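Sorting out the cable drawer before the move

January 2023

We move to Skurdale in August, and I decided to start with the job I had put off longest, the cables. They were in a drawer, two shoeboxes and a suitcase under the bed. I have lived in this apartment for 18 years and I don't think I had thrown out a single cord in that time.

I emptied everything onto the bedroom floor on a Saturday morning. My first plan was to sort by device, and it didn't work, as half the devices are long gone. Sorting by plug went much faster. Power cords in one pile, phone chargers in another, then network, then audio. Anything with a frayed jacket or a bent pin went straight into a bag for the recycling center on Mathur Street.
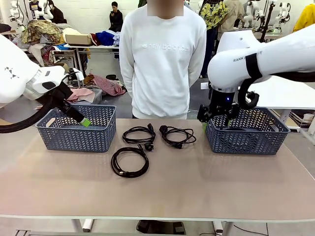
Two baskets, one table.

The rule I settled on was to keep two of each kind and let the rest go. I broke it for network cables because the new house has a long hallway and I don't know yet where the router will sit. I also kept one old printer cable that I will probably regret keeping.

Ramesh Tomar from downstairs took most of the spare power cords. He repairs radios and old amplifiers and is always short of them. The rest I listed on Plistby as one lot, free to whoever would pick it up. A woman came for it the same evening.

For labels I used masking tape folded over the cord near the plug, with the name written on both sides – pencil lasts longer than the pen I tried first. Each cord is coiled and held with a strip of hook-and-loop tape. I don't wind them tight anymore. I ruined a good laptop charger that way.

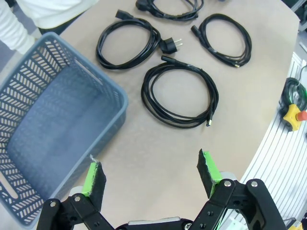 Do you need to keep the cords that came with things you no longer own?
Only if they fit something you still use. I tried each one on what we have, and if it fit nothing, it went.

What is left fills one box, and it's already marked for the hall closet. Next weekend is the kitchen, starting with the shelf over the stove.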